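News > Community > Classes
Print this page | E-mail this to a friend

Bottle-filling afternoons return to Abella

Lorna Maglaya is opening up her dressing table again - and we are so glad! Her relaxed afternoons on decanting oils and serums at home are back at Abella in June, with five places at each.

She works with amber glass bottles and a dropper, a little at a time, and is very patient with beginners (spills and all).
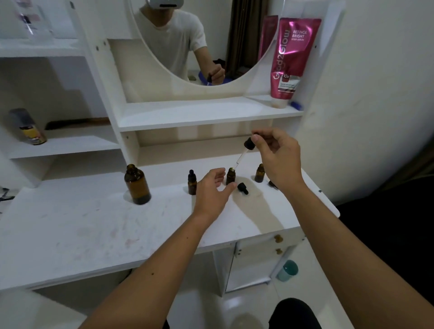 How to join

Ring Shiela Dagdag at Abella to book. Do bring two small clean bottles with their caps, and wear something old.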